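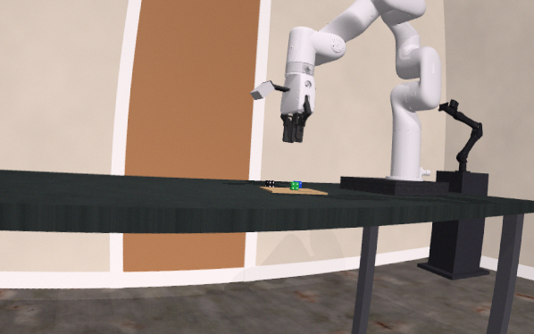
*Interview by Flynn Treloar / Thursday, posted late*

Hallgrímsson picks up on the second ring and says she has 40 minutes, then the dentist. Fine. First question, the one everybody sends me. Can a machine clear my kitchen table yet?

"Your table? No. A table, sure."

She runs the simulation side at Jollura, a small outfit that trains arms to do chores in software before any real arm gets near a real cup. Simulated room, simulated table, simulated arm. Before that she was at Grerkosell, fixing the conveyor end of a packing line, and she still talks like someone who's been yelled at by a shift lead.

I wanted to start with the blocks. Green cube, blue cube half behind it, a little black thing like a die, a thin wooden board. Why is it always blocks?

"Because a block is boring. It has flat sides, it doesn't squish. If the arm can't do a block I don't want to hear about your laundry." She's eating something, I think crackers. "And look at where the blue one is. Behind the green one. People see two cubes and think it's a toddler puzzle. For the planner that's already a question, do I go over the top, do I move the green one first, do I come in from the side and hit the board."

So what does it do?

"Depends on the day."

Asked her for a number. She didn't want to give one, then gave one. On the tidy-up task, the last big batch was 600 simulated runs and she'd call it a decent batch. How decent? "Decent enough that I went home at 6." That's all I got.

The real ones are worse. Always are, she says. In the simulator the friction is whatever you typed in. On a real table there's jam.

"We had a cutting board at the Hirncombe flat," (Hirncombe is the test apartment, one bedroom, ugly carpet) "and it was sitting on a crumb. One crumb. So it rocked. The arm pushes down on one side, the other side lifts, the block slides off, and now it's looking for a block that's on the floor. It looked for about 5 minutes. I timed it because I was mad."

Can't you simulate crumbs?

"You can simulate anything, you just can't simulate everything. We do crumbs now. We didn't do crumbs in April."

On to hands. The gripper on the big white arm is two black fingers, and I said that seemed stingy. Mine has five and I still drop plates. She laughed, first time in the call.

"Two is fine for most of a kitchen. Mugs, boxes, a sponge. Where two falls apart is anything thin and flat. A board lying flat on a table, you try it, try picking one up with just your thumb and one finger and no fingernail. You'd slide it to the edge and grab it there. That's a trick. You learned that when you were three or whatever. The arm has to learn it too and it's not the same trick for a sheet of paper or a lid."

I did try it, while she was talking, with my own breadboard. She's right. Annoying.

Shop floors, then. I figured that would be the happier half of the conversation and it was, sort of. Same part, same bin, same light, all shift long. She thinks machines have been doing that work for ages and people only stopped calling it robots once it worked. What they still can't do is the stuff in between. Sweeping up around the line. Noticing a box came in open. Untangling the strapping.

"At Grerkosell we'd have a jam on the belt and some guy would reach over and flick it with one finger. Didn't even stop talking. I've spent maybe a year of my life on that flick."

Has she got it?

"No."

Would she buy one for her house, if Jollura sold one? Long pause. She'd take it for the dishwasher, unloading only, plastic stuff. Not the glasses. Not if the cat was in the room. Price wouldn't be the problem, it's the speed, an arm like that next to a person has to go slow and she doesn't have the patience. "I'd be standing there going come on, come on. Then I'd do it myself."

And ten years from now?

She won't do ten years. Says everyone who did ten years, ten years ago, should have to go unload somebodys dishwasher. She'll do two: more single chores, done okay, in rooms that have been set up for it. Wiping a counter. Putting blocks on a board, and then things that aren't blocks. A whole kitchen start to finish, in a house it's never seen, with a kid's backpack on the counter, she wouldn't bet on that.

"Ask me about the backpack again sometime. Straps are horrible."

Then she really did have to go, teh dentist was calling on the other line. I've got a page of notes on straps that I'll type up if people want it.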